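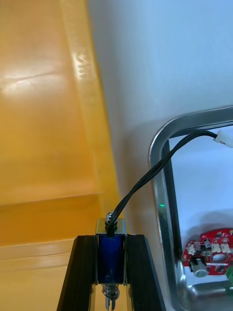 Attachment 1. Wrist camera view: blue solenoid between the gripper brackets, lead running up and right to the white connector, red board in the metal tray.

Ultura parts cell, Dulholm site
Subject: Pick reported good, lead snags on tray rim
Opened: May 15, 2018
Status: Open (was Closed, reopened by site)
Priority: Normal
Supplier: Berchtold

Problem as reported by site

The cell picks a solenoid, says the pick is good, and then stops with a force fault during the move away from the tray. It doesn't do it every time. We logged 27 force faults in 200 cycles before we gave up and wrote this. The fault text is always the same, "unexpected load, axis 6," and the suggested action is always "check payload." We checked the payload. A solenoid weighs what a solenoid weighs.

Our own view is that the lead is catching. The solenoids come with a pair of thin black wires and a white plastic connector on the end, and the program treats the part as if it were the metal casing and nothing else. See the attachment. The cable crosses in front of the tray rim, and the connector is well away from the brackets. If the arm lifts straight up from a position like that, fine. If it swings toward the bin first, the connector has to get over the rim somehow, and the path makes no allowance for it.

Reply from Berchtold support

Thank you for the report. Please confirm the gripper brackets are clean and tight, re-teach the payload, and restart the controller. Similar faults are often cleared by a payload update. We are setting this ticket to Closed and you can reopen it if the fault comes back.

Site

Reopened. It came back before lunch.

For the record, the brackets were wiped down and the screws checked. None were loose. Payload was re-taught with a part in the gripper and again without one. The numbers moved by so little that I don't believe they were ever the cause. The restart did what restarts do: the cell ran well for a while and then it faulted with the same text.

I would like someone to answer the question about the lead.

Berchtold support

Understood. Could you rule out a vision problem? The bin is translucent and can throw a warm color over nearby surfaces, and the polished tray rim gives strong highlights. If the part is located badly, the grip will be off center and the casing may touch the rim on the way out.

Site

We have heard the lighting theory for every fault on this cell since February, including one that was a blown fuse. All the same, we tried it. Put a sheet of matte gray card between the yellow-orange bin and the tray, pulled the shade down, and ran again. Faults continued. Pick offsets in the log were inside tolerance on the faulted cycles and looked no different from the good ones. Card has been taken out again as it was in the way.

Highlights on the rim are real, I'll give you that. There is a bright streak down the metal and a lighter one on the bin wall as well. I can't find any link between them and this fault.

Berchtold support

Thank you, that is useful. The Ultura motion template assumes a rigid part. Loose leads are not modeled. The options are:

Raise the retract height so that the connector hangs clear before any sideways move.
Slow the first part of the retract.
Present the parts with leads tied.

We would recommend the third.

Site

I'm sure you would. The parts arrive with the leads as they are, and tying them by hand so that a robot can pick them up would need a person standing at the robot. Tirnudari bought the cell to avoid that.

We went with the first one. Steps as done, so the next shift can undo them if needed:

Cell to manual, gate interlock checked, arm moved to home.
Saved the old program under a new name before touching it.
Retract changed to a pure vertical move, with four inches added to the old height.
Swing toward the bin moved to after the vertical move has finished. It used to blend in early, and I suspect that blend is most of the story.
Force limit left alone. It was suggested on the phone that we raise it. We won't. A higher limit means the lead gets pulled harder before anything stops, and I would sooner have a fault than a torn wire.
Ran slow with a hand on the stop, then at normal speed.

Cycle time is nearly 6 percent longer. Planning has noticed already.

Berchtold support

Glad to hear the issue is resolved. May we close?

Site

No. I didn't say resolved. There has been no force fault since the change, but the run was short, and this cell has looked cured before. Leave it open until a full shift has gone through with the new retract.

Also still unanswered:

Is the red board meant to stay in the tray during solenoid picks? It has a row of white connector headers along its upper edge, and I don't like a trailing connector anywhere near them. The manual shows an empty tray and says nothing either way.

Why does the cell report "pick good" when the only check is that the brackets closed on something? We would like that worded differently in the log, or backed by a real check.

Can the fault text for axis 6 stop telling people to check the payload?

Berchtold support

Passed to the applications team. The board can be moved to a separate tray in the meantime. Retract change noted against the Dulholm cell.

Site

Board moved. Waiting on the other items. Old program is kept on the controller until they are answered.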